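Fault notes from the plate handling cell at Holroyd, simulation build, 21/09/2022. Short thread.

1/ The arm moves plates between a four-position deck and the liquid handler. On cycle 198 of a planned 280 it reported a completed pick with no plate in the gripper. The run carried on for two more steps before the deck check stopped it.

2/ A false pick is worse than a dropped plate. A drop raises a collision flag. A false pick raises nothing, and the next step dispenses into whatever is there, or isn't.

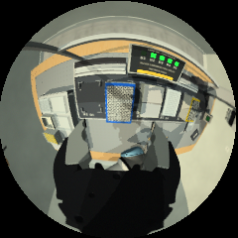
3/ The grip check compared finger width with a threshold. Someone (me, in August) had loosened that threshold so that lidded plates would pass. At the new value, fingers that stall early for any other reason also pass.

4/ The stall came from the approach. After a tool offset change the fingers went in slightly low and rubbed on the deck. Motor current rose, motion stopped, width was inside the band, result: "gripped".

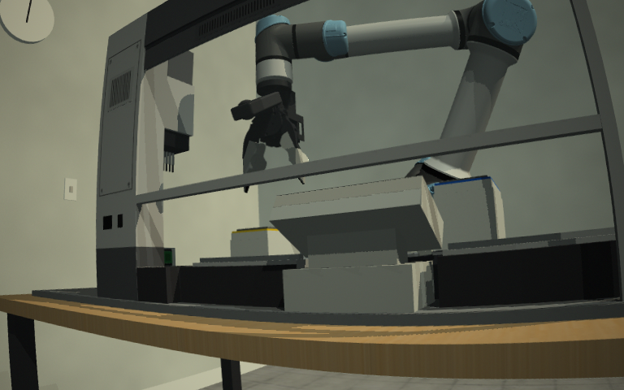 Gripper open and empty over the workstation, pipetting head under the top beam.

5/ Vurdale, our scheduler, trusts the gripper flag and asks for no second opinion. That is a design fault on our side. The log had the current spike all along - we stored it and never read it.

6/ Changes so far: separate width bands for lidded and bare plates, a current limit on approach, and a short lift of 50 mm followed by a second width reading before any transfer.
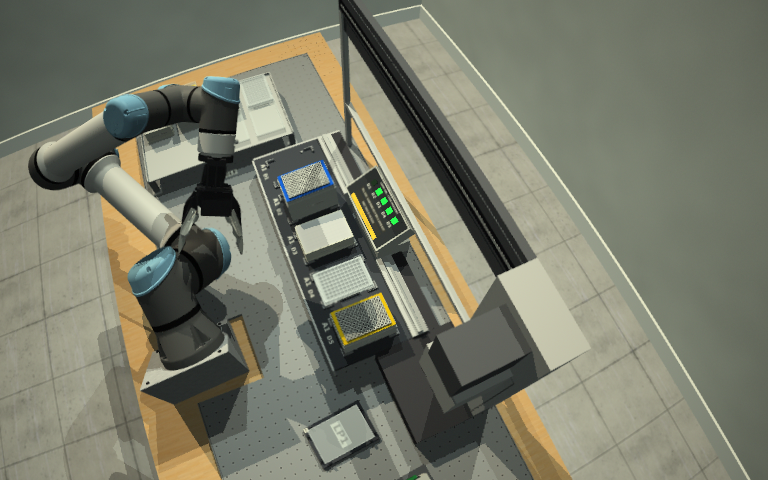 Plate deck in the middle of the bench, arm to the left.

7/ Reran 1,000 cycles overnight with the offset error put back in on purpose. Every bad approach stopped at the lift check. Three good picks were also rejected, all of them lidded, so the band is still a bit tight.

8/ Still open: what the arm should do after a rejected pick. At present it holds position and waits for an operator. Automatic retry stays off until the offset is checked at start-up.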